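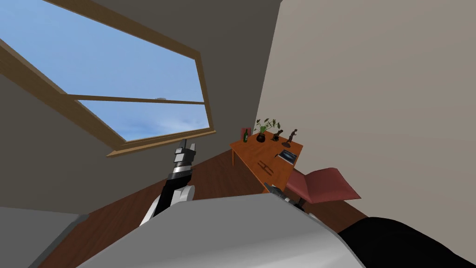 *A skylight in a sloped ceiling, with two panes and a wooden frame.*

Ataberk Avcı has lived in attics for most of his adult life, and for the past nine years he has made his living from them. His firm, Zemico, converts roof spaces in Skevbridge, mostly in the rows of narrow houses north of the river. He employs four people and does the first visit to every house himself.

"People call me and say they have a room up there already," he said over coffee in his office. "What they have is a place where they keep suitcases."

The first visit takes an hour. He measures the height under the ridge, looks at the joists and asks where the stairs would go. The stairs are the part most owners haven't considered. In a narrow house they usually take a piece out of a bedroom on the floor below, and some owners drop the idea at that point. He doesn't charge for the visit.

Zemico has looked at 113 attics since it opened and converted 38 of them. Avcı keeps the numbers in a green ledger with the address of each house and one line on what happened. "Too low" is the most common entry. "Sold the house" comes up several times.

I asked him what people get wrong about light.

"They want the window high, because it looks good from the bed," he said. "Then they can't reach it. I ask them to sit down on a chair and tell me what they want to look at. If it's the street, the bottom of the window has to be lower than they think."

He also asks which way the roof faces. On a south slope he talks owners into an outside blind before he talks about anything else. An inside blind keeps out the light, he said, but by then the heat is already in the room. He learned this in his own first apartment, a top-floor place where he spent one August sleeping on the kitchen floor.

Avcı came to the trade through roofing. He worked for six years for a company called Dulteck, repairing leaks, and he still thinks like a repairman. He wants to know where the water goes. When I mentioned that a friend had found a damp patch under her skylight, he asked four questions before I had finished the sentence: how old, which side, only in winter, any plants in the room.

"Half the time it's not a leak," he said. "It's the air in the room. Someone dries laundry up there with the door shut. I tell them to open the window for ten minutes in the morning and call me in two weeks if it's still there. Most don't call."

His current job is a house on Oral Street, where the owner wants a bedroom and a small study. The floor plan comes to roughly 100 square feet less than she hoped for, once the low parts under the eaves are taken out. He plans to put drawers there. The paint will be the same on the walls and the slopes, which he prefers in small rooms.

He has no plans to take on more people. There is a waiting list until spring, and he would like to finish his own attic, where the baseboards have been leaning against a wall for two years.

"My wife has stopped asking," he said, and went to answer the phone.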